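Setting a Practice Table for Guests
Learning Resources, Ernden Centre for Home and Catering Skills
Revised August 11, 2021

Purpose

These instructions are for learners in the introductory table service unit. They explain how to lay out a single place on the practice tables, using the centre's plates, dishes and toy food. The same method applies at home, and learners are encouraged to repeat it there before the practical assessment.

Toy food is used for all layout work in the first half of the unit. Real food is introduced in January, after learners have completed the hygiene module.

Before you begin

Clear the table of bags, papers and drinking bottles. Wipe the surface with a damp cloth, working from the far side towards you, and dry it with a clean tea towel.

Collect the following from the Julo cupboard:

One large plate
One small dish
One piece of toy fruit
One napkin
A ruler or tape measure

Plates with chips or cracks must not be used. Place them in the returns tray and enter them in the breakages book, which is kept by Mahfuz Sultana in the stores office.

Placing the large plate

1. Stand where the guest will sit. All positions in these notes are given from this side of the table.

2. Hold the plate by the rim with both hands. Keep your thumbs off the eating surface.

3. Lower the plate on to the table and slide it into position. The near rim should be 2 cm from the table edge for a seated meal. For a buffet or display layout the plate may be set further back, towards the far edge.

4. Check that the whole base rests on the table. No part of the plate may overhang.

Adding the small dish

The small dish is intended for dips, peel or stones. In a display layout it goes in front of the large plate, slightly to the left. In a seated layout it goes to the upper left, where a side plate would normally stand.

Choose a dish in a different colour from the plate. Many learners find a strong colour beside a pale one easier to judge by eye, and it helps guests with limited sight to tell the two apart.

Leave a finger's width between the rims. Crockery that touches will rattle whenever the table is knocked.

Placing the fruit

Halved fruit is set with the cut face showing. It may be placed on the dish, on the plate, or directly on the table during layout practice only. When real fruit is served it must always be on crockery.

For the display layout, put the fruit beside the small dish, close to the lower right of the large plate. Keep the remaining surface clear so that serving items can be added later.

Checking your work

Step back and look at the layout from standing height, then sit down and look again. Adjust one item at a time. Learners working in pairs should change places and check each other's table against these notes.

When your tutor has signed the sheet, wash and dry the crockery, wipe the toy food and return everything to the cupboard. Tables may be booked for further practice through Waqas Rizvi on extension 270.

Display layout, large plate set back

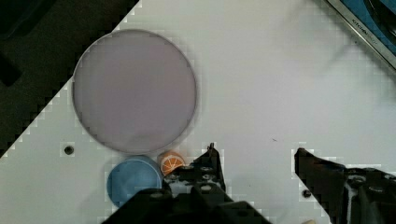
Kausar Khattak: Could the seated layout have the small dish on the right for left-handed guests? I tried it both ways at home with my father, and he kept reaching across his plate when it was on the left. I would be glad to know whether this is accepted in the assessment or whether we should keep to the notes.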